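Noz (fruto da nogueira)

A noz é o fruto da nogueira, árvore do género Juglans, e uma das sementes comestíveis mais antigas na mesa humana. Come-se ao natural, em bolos, em molhos, em licores – e guarda-se meses dentro da própria casca!

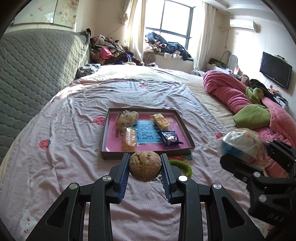

A casca

A casca da noz comum é lenhosa, de cor castanho-clara e superfície enrugada, com uma costura bem marcada onde se unem as duas metades. É por essa linha que se abre, com um quebra-nozes ou com a ponta de uma faca curta. São frequentes pequenas covas escuras à superfície. Antes da maturação, tudo isto está escondido por um invólucro verde e carnudo, que mancha os dedos de castanho durante dias.

O miolo

Lá dentro está a parte mais bonita: dois lobos cheios de pregas, separados por uma membrana fina e amarga. A película que os cobre dá à noz aquele travo ligeiramente adstringente, que combina lindamente com mel, queijo ou figos secos. O miolo é rico em gordura, sobretudo ácido linoleico, e rança depressa depois de descascado. Convém guardá-lo no frigorífico, num frasco fechado.

Variedades locais

Em Flernville cultiva-se a Simard, de casca fina e miolo claro, muito apreciada em pastelaria. A Dreldale tem casca mais dura e sabor intenso, e aguenta melhor o inverno na despensa. O pomar estudado por Lise Kennedy, plantado a 715 metros de altitude, reúne 762 nogueiras das duas variedades.

Usos

Com as nozes ainda verdes faz-se licor e compota. As maduras entram em pães, recheios, saladas e numa infinidade de biscoitos. Prensado a frio, o miolo dá um óleo perfumadíssimo, para usar em cru. As cascas partidas servem de cobertura em vasos e, moídas, de abrasivo suave.

Ver também: avelã, noz-pecã, amêndoa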